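Satis community board > Data collection > Kitchen rigs

Thread: two-arm kitchen demos - how much clutter is too much?

pirodow_nights
Ok so we're on week two of the tabletop set and I need opinions before I burn another afternoon. Two arms, marble table plus the white folding one, operator drives both. Task list is short: bowl to other table, tongs to board, lid off / lid on. We have 97 episodes I'd keep. Target is 300 before December.

Problem - Halina wants everything left out between takes. I want it cleared down to the task objects plus two or three extras. Start of a take from this batch, so you see what I mean by clutter:
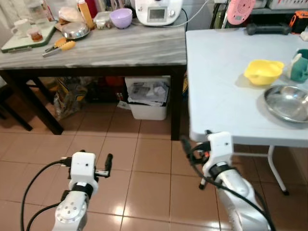 Cliltora Manipulation Group - Data Team

Mug, what looks like bread, tongs, bin under the table, all of it in view. My worry is the policy learns the room and not the bowl. Same appliance at the back every single time. Anyone trained on something like this?

kurek_h
Halina here, since I'm being quoted. Leave it out. Real kitchens look like that. We cleared down for the first set and the thing fell apart the moment someone put a mug near the target. Do you want to redo that? I don't.

Also the bread moves. The tongs move. Appliance stays put, fine, I'll give you that one.

tilefloor
+1 for clutter but you need to MOVE it. We had a nice messy table that was the same mess for two weeks. Useless. Now we shuffle every 7 takes, timer on the wall, no arguing.

pirodow_nights
7 seems like a lot of resetting?? Takes us longer to reset than to record.

tilefloor
yes. thats the job

swrobel
Going to disagree with both camps. Clutter is a second-order thing at 97 episodes. What I'd look at first is how your operators grab. Steel bowl especially - if one person pinches the rim and the other shoves a finger under the base, you've got two tasks under one label and not enough of either.

Pick one grasp. Write it on the task card. Do the variety thing after.
- Stanisława

kurek_h
We do have a task card. It says "pick up bowl". So. Point taken I guess.

pirodow_nights
Went and checked. Out of the first batch 13 are under-the-base grabs, all from the late shift, the rest are rim. Pulling those 13 into their own folder for now, not deleting. New rule from today is right arm on the rim, left arm stays open and waits by the counter edge until it has somethign to do. Like so:

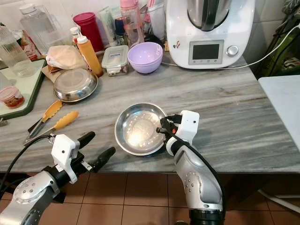
Right gripper at the rim of the steel bowl, left one open over the counter edge.

swrobel
Better. The waiting arm matters too btw. If it parks somewhere different each take the model has to explain that with something, and it'll pick whatever's handy. Usually the background.

Second thing - glare. Inside of that bowl is blown out white. Are your lights fixed?

pirodow_nights
Ceiling light is fixed. Window isn't, there's a curtain. Half the takes curtain open, half closed, nobody logged which.

rutkowska_lab
Log it!! One column in the sheet, open/closed. We skipped that at Rutkowska and spent a month guessing why afternoon episodes trained worse. I'd keep the glare though, don't go swapping in a matte bowl. Shiny steel is what people own.

tilefloor
disagree, I'd do both bowls. You have a yellow plastic one right there on the folding table. Alternate. Cheap variety and the depth doesn't go to mush every time

rutkowska_lab
Alternate is fine. Replace is not. That's all I meant.

kurek_h
Ok can we get back to whether the stuff stays on the table

pirodow_nights
Compromise, tell me if it's dumb:
- stuff stays
- small things get shuffled every 7 takes (tilefloor wins)
- appliance gets shifted or turned at the start of each session, cord permitting
- tongs never left under either arm's path unless tongs are the task
- rim grasp only until we hit 300, then open it up

kurek_h
Fine except the tongs. Tongs in the way is exactly what happens in a kitchen. I'd keep a few takes where the arm has to go round.

swrobel
A few, labeled separate. Not mixed in. You can always merge folders, splitting them later is misery.

kurek_h
Labeled separate, ok. I'll rewrite the card tonight.

tilefloor
post the card when its done, want to steal it

pirodow_nights
Will do. Next session 4 pm, starting with the yellow bowl. Will put the reset times in here too so we can fight about the 7 properly.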